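Keeping Both Hands in Service

At Benska, the routine care of a two-handed robot takes up a larger part of the working day than most visitors expect. The cell, known within the firm as Justine, was installed in August and is serviced after every 400 hours of running. The schedule was drawn up with Wedari, which supplied the controller, and has been revised twice.

Each service begins with the power isolated and both arms supported. The technician inspects the finger joints under a lamp, clears any grit with a soft brush and records the play in each one. Screws at the wrist are tested with a torque driver and marked with paint once they have been passed.
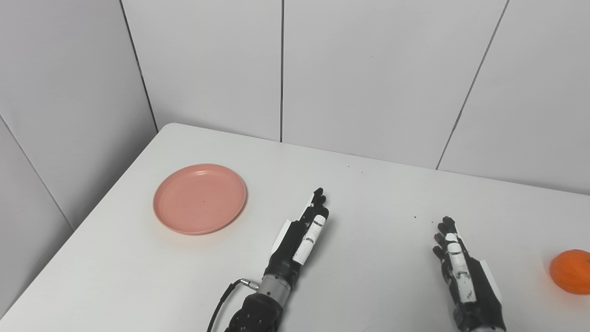 Cables receive separate attention. In the first months they accounted for most of the stoppages, and the firm now replaces them after 2000 hours whatever their condition. The lead that curves away from the silver wrist of the left hand is examined at its connector, then flexed by hand along the loop while a meter is read. A lead that shows any break in signal is withdrawn and sent to Uysal for testing.

The hands are then returned to power and put through 218 set movements at reduced speed, beginning with the thumbs. Readings are compared with those taken at installation. Where a finger lags, its tendon is adjusted and the whole sequence is run again before the cell is released to the afternoon shift.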